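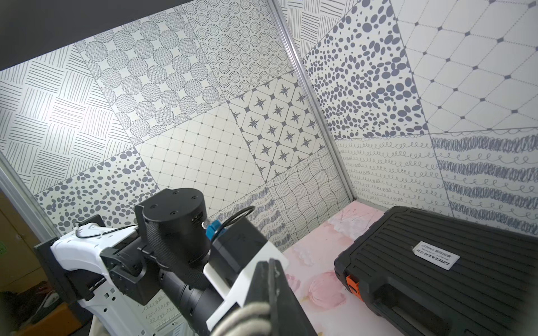
Darius Bucur wrote that the English subtitles on the Pala screening copy of Bavia were running ahead of the dialogue from the second reel onward, and that two members of the reviewing panel had stopped watching before the interval. He asked whether a corrected copy could be supplied before the panel's scores were due.

Ticket 1304
Service: Pala online screening room
Opened: October 22, 2021
Priority: High
Assigned to: Deming Lu, Screening Support

Initial assessment
The fault was reproduced on the desktop player and on the television application. Subtitles are correct for the whole of the first reel. At the reel change they move ahead of the picture by 7 seconds and remain there until the closing credits. The French subtitle track is not affected. The audio description track is not affected.

Reviewers were advised by email to suspend viewing of this title. Scores already lodged have been held and will not be counted toward the panel average until the reviewer confirms them.

Investigation
The subtitle file delivered by the distributor, Munteanu, was compared with the file held on the server. The two are identical, and each contains 1000 entries. The file itself was therefore ruled out as having been altered on upload.

The picture file was then checked against the delivery sheet. The distributor supplied a replacement picture file in June, in which a title card had been added between the first and second reels. The English subtitles were prepared from the earlier version. The French subtitles were prepared after the replacement and already allow for the card.

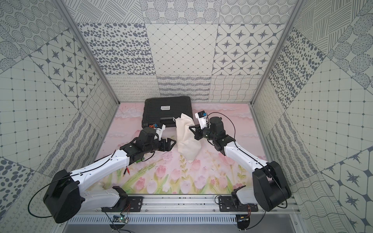 A revised English file was requested from Munteanu on the same afternoon. Tudor Preda replied on the distributor's behalf that the original subtitler was unavailable, and authorised this office to adjust the timings, provided that no wording was changed.

Action taken
1. All entries following the reel change were delayed by 7 seconds.
2. Entry 139, which falls across the title card, was shortened to end with the last line of the first reel.
3. The cached copy was cleared and the corrected file published to the panel.
4. The earlier file was retained in the archive under the same ticket number.

Reporter's response
Darius Bucur confirmed that the dialogue and subtitles now agree in the courtroom sequence and in the final scene. He noted that the translation of the mother's letter still differs from the printed program – this has been referred to the distributor as a separate matter.

Status: Resolved. Held scores remain with Florin Tănase pending confirmation.

Related tickets
Mustton: aspect ratio incorrect on television application
Panel login expires during feature-length titles
Request to reopen scoring after a replacement copy
Closed captions missing from short film program
Change of distributor contact: Munteanu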